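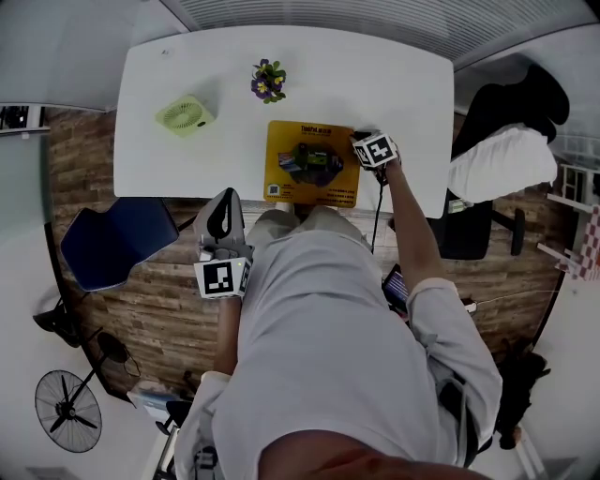 Ceken Hand Kit: README and data card
Last updated: March
By the Ceken kit team, Nonville

This file is delivered with the Ceken Hand Kit and with the sample set Plosham. Please read it before you charge anything.

What you receive

The kit has 2 hand-held grippers, one for each hand, with a marker cube for each. The fingers open and close with your own grip, so a person can show a task at a table without any robot. The Perrin software reads the cubes and writes the path of each hand.

Before the first recording

Wait until the indicator light on the cube is green. Keep the printed sides of the cube clean and do not put tape on them. Roll up long sleeves, as cloth over a marker breaks the track. If you use a cable, let it fall freely to the floor and look where your feet are.

The sample set

Plosham contains 2,000 short recordings of table work, made in ordinary rooms with the usual furniture and small objects. No recording is longer than 300 seconds. In our own check, 92 per cent had both hands tracked from start to end. The others are kept in the folder "partial", and we advise to leave them out of a first training.

Known limits

Strong sun on the table makes the markers difficult to read. Very fast turns of the wrist are smoothed too much; we are working on this for the next version of Perrin. The set has no outdoor work.

Contact: the Ceken help desk, Nonville | © Ceken | Back to top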